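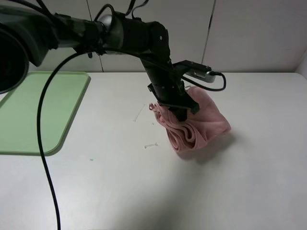 Nele Baert

About Grirkley

Grirkley is a shared workshop for people who build robots and other automated things at hobby scale. We have one large room, a smaller machine room behind it, and a storage loft. Members come in to work on their own builds or to join one of the group builds. We don't sell robots and we don't take contract work.

I started the workshop with Capucine Charpentier. We had both been building arms at home, she in a spare bedroom and I in half of a garage, and we kept borrowing each other's tools. After a while it made more sense to put everything in one place. We rented the room, moved in two benches and a drill press, and told the people we knew. Most of the first members came from that.

What we work on

The main group build is an arm called Restano. It is a tabletop arm with a two-finger gripper and a small camera mounted on the forearm just above it, so the camera moves with the hand. The job we set for it is handling cloth. We picked cloth after a year of picking up blocks, which had stopped teaching us much. A block is the same shape every time you put it down. A piece of fabric lands differently each time, folds over itself, and hides its own corners.

The arm works over a white table with white panels behind it. We use plain, single-color cloths and a shallow green tray. The plain background is there to make life easier for the vision code, which is written by members and is in a fairly early state. Picking up a cloth anywhere on the table comes first. Dropping it in the tray comes second. Folding is the long-term goal and we have not set a date for it.

Cabling takes up more of our time than any of us planned for. A camera on the forearm means a cable that has to follow every joint, and it needs enough slack to reach and not so much that it catches on things. The current routing is the third version. Capucine would like to run everything through the inside of the segments. I would like to keep it outside where we can get at it. For now it is outside.

The second group build is Karras, a small sorting line made from a conveyor, a chute and a pusher. It sorts hardware by length. Karras is a good place to start if you are new, as the parts are cheap and the code is short. Please read the binder next to it before you change the belt tension.

Members' own projects take up the rest of the room. Right now there is a blind opener, a plant-watering rig, a pen plotter, and a camera slider that is on its second motor. You can build whatever you like here as long as it fits on your shelf or on a bench and doesn't need fuel.

The room

We are on the ground floor of the Cillwood building, at the loading dock end. Come in through the dock door, as the street door stays locked in the evening. There is a ramp, and a freight elevator up to the loft.

In the main room you will find:

60 feet of bench space along two walls
Soldering stations with fume extraction
Bench power supplies and two oscilloscopes
3 printers, all kept on the same firmware
Drawers of screws, bearings, connectors and wire
A locked cabinet for batteries and chargers

The machine room has the drill press, a band saw, a small lathe and a belt sander. You need a short introduction before you use any of these, even if you have used the same machine somewhere else. The introduction takes one evening. Either Nele or Capucine can sign you off.

How membership works

Membership is $60 a month. That covers the tools, power, a shelf, and ordinary amounts of printer filament. Motors, boards and raw stock you buy yourself. If you join one of the group builds, the parts for that build are paid out of the common fund.

We cap membership at 100 people. We went a little past that once and the evenings got too crowded to work in. When we are full we keep a waiting list and go down it in order.

You don't need an engineering background. Some of our members write software all day and had never held a soldering iron. Others have been fixing machines for decades and came to learn to program. It helps to arrive with something you want to make, even a rough idea – people without a project tend to drift away after a month or two. If you don't have one, ask to be put on Restano or Karras and you will be given a job the same evening.

Members under 16 are welcome with an adult who stays in the room.

Rules we do enforce

Any arm or machine that moves under power has a stop switch within reach of the person running it. Keep your hands out of the work area while a program is running, including when it looks stalled. If you need to adjust a cloth, a cable or anything else, stop the arm first.

Batteries charge in the cabinet and nowhere else. Label anything you leave on a bench with your name and the date. Unlabeled things go to the loft, and after that to the parts drawers.

Food is fine at the table by the sink.

What we share

Everything made in the group builds is open to members, and most of it is open to everyone. That includes the part files for Restano, the wiring notes, the parts list with what we paid, and the control code. The notes are written as we go, so some pages are out of date. If you follow them and something doesn't fit, write and tell us which version you used and we will try to fix the page.

We also keep a log of what broke. It has cracked brackets, stripped screws, a burned driver board and several gripper fingers in it. Several home builders have told us they use the log more than the build guide, and we have no objection to that.

Visiting

The room is open to visitors on Thursday evenings until 11. Somebody will show you the benches and the group builds and answer questions. You can bring your own project along, and people usually do. You don't need to book unless there are more than four of you.

To ask about membership, borrowing the room, or parts you would like to donate, use the contact form. We can always use stepper motors and good cable. We can't take televisions or printers that use ink.

Page last updated August 27, 2025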